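Search this site Go

Mollah Programme: progress report to the Trodine Fund, period to April
Submitted by Chunhua Hao and Deming Lei

The award supports the training of two-armed robots in simulated rooms. During this period the team completed 229 simulated household scenes, against an agreed target for the whole year of 112. Each scene is furnished from the Vandard object library, with wall, floor and furniture surfaces varied between rooms. Drawer opening remains the main task under study. 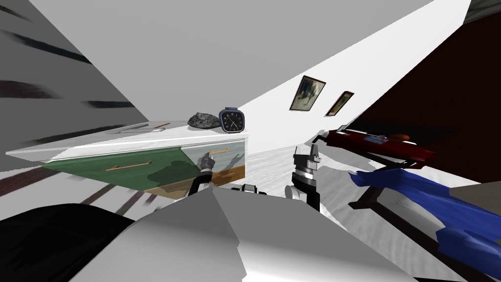 Will the simulated results be tested on a physical robot?
Physical trials are planned for the next period at the Miltau laboratory, under the supervision of Ho-yin Ng.

Work on the view from the gripper has moved more slowly. Hanyu Yao found that the control policy lost accuracy when strongly patterned surfaces filled much of that view, and almost 2 months were spent retraining it on a wider range of wall finishes. The revised policy is now under evaluation and figures will be supplied in the next report.

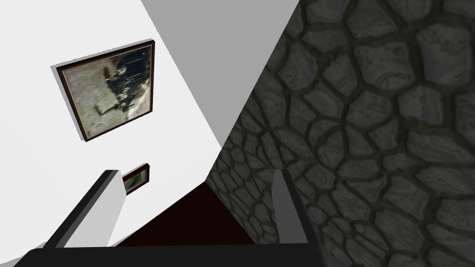

Figure 2. Simulated gripper view towards a room corner, with plain and stone wall surfaces.

Spending is within the approved budget. We ask the Fund to note one change in staffing: Qianru Tian has taken over responsibility for scene design.

Contact the programme office | Copyright Mollah Programme | Back to top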